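Stop Rating the Minister

The church I go to in Brevville got a new minister last year, and within a week the town had a nickname for him. I won't repeat it. It came from a comment under the welcome post on the town page, and it had to do with his hair. By the end of the month people who had never set foot in the building were using it at the grocery store.

I have been a member there for 20 years and I have seen four ministers come and go. Two were loved, one was put up with, and one left after a fight over the parking lot. Until now, none of them was reviewed like a restaurant. I think that is a bad change, and I think those of us in the pews are more to blame for it than the internet is.

The welcome post got 589 comments. I read all of them one evening, which I don't recommend. A lot of them were kind. Plenty were jokes, and some of the jokes were fine. But very few said anything about what the man had been hired to do. He was coming from a church in Gemton where he had run a winter shelter, and that was in the second line of the post. Hardly a comment mentioned it.
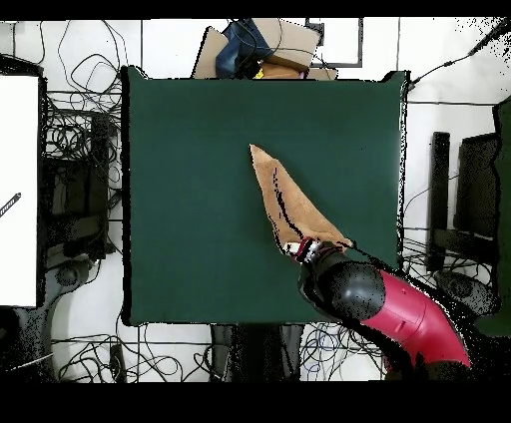

A minister's week is mostly dull work. There are hospital visits, a budget, a boiler that needs replacing, and a sermon that has to be written whether or not there is anything to say. In between there is the kind of chore every parish runs on, such as setting up tables and putting away linens. A tan cloth folded into a long, narrow triangle on a green board is about as exciting as a Saturday in the church hall gets. None of this makes good material for a comment thread, so it doesn't get talked about, and after a while people forget that it is the job.

I have heard the other side. The attention brought people in. Our usual Sunday count was 108, and for three weeks after the post it was higher, with folks standing at the back. A few of them have stayed, and I am glad they did. People have always come to church for odd reasons. They come for the music, or the coffee, or a girl they would like to sit near. I came the first time to get out of the rain. I don't see why coming to look at the minister should be worse than that.

Where I do see a problem is in what it does once the first few weeks are over. A person who has been made into a local celebrity gets treated like one. Strangers took pictures of him at the gas station. Somebody printed the nickname on mugs and sold them at the April craft fair, and the money went to the seller. When he shaved his beard there was a thread about it. When he asked for blankets for the shelter here, there was a thread about that too, and it got 25 comments, half of them about the beard.
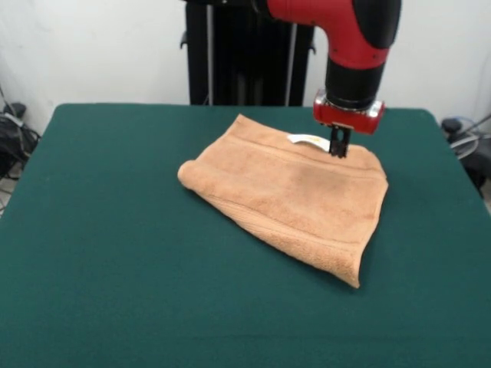
A folded tan towel with its care tag showing.

The same thing works in the other direction, and that is worse. The church over in Coste hired a minister a few months before we hired ours. She is older, she speaks quietly, and her picture on the church website looks like a driver's license photo. The comments on her were not jokes about how handsome she was. People who had never heard her preach decided she was tired and past it. I have since heard her preach twice, and I would trade her for most of the speakers I have sat through. If we are going to hand out points for a good face, we are also going to take them away, and I don't think anyone who did the first has thought much about the second.

I also think it makes the work harder to do. A minister sits with people on the worst day of their lives. A family in a hospital room should not have to think about a joke they saw on their phone, and neither should he. Some members of our church have told me they felt awkward asking him to visit after all the talk. They got over it, but it took a while, and a few weeks is a long time when someone is sick.

Part of this is how we now advertise for clergy. Our own congregation posted the opening on Noter, along with a page of photos of the sanctuary and a request for "a warm and engaging presence." I voted for that wording. I wish I hadn't. It tells applicants that we are looking for someone to watch. We could have asked for someone who returns calls.

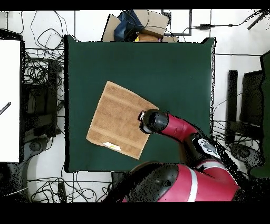

What I would like is modest. When a church announces a new minister, put the work first and the picture last, or leave the picture off until people have met the person. Write the announcement the way you would write one for a new plumber. A towel has a little tag near the bottom edge, white and yellow, and no one buys a towel for the tag. The weave is the part that gets used. I would like us to give the same amount of thought to a person we are asking to bury our parents.

I would also ask the regulars to quit passing the jokes along. I did it myself in the first week. I told the nickname to my sister on the phone and we both laughed, and the next Sunday I shook the man's hand at the door and couldn't look straight at him. He asked me how my knee was doing. He had known me for nine days and he remembered the knee.

He has been here over a year now and the talk has mostly died down. The roof fund is moving again. The shelter opened on schedule in the old classroom wing, and it is short of people for the overnight shift on Tuesdays. The sign-up sheet is on the table by the side door, and you can also call the office in the morning.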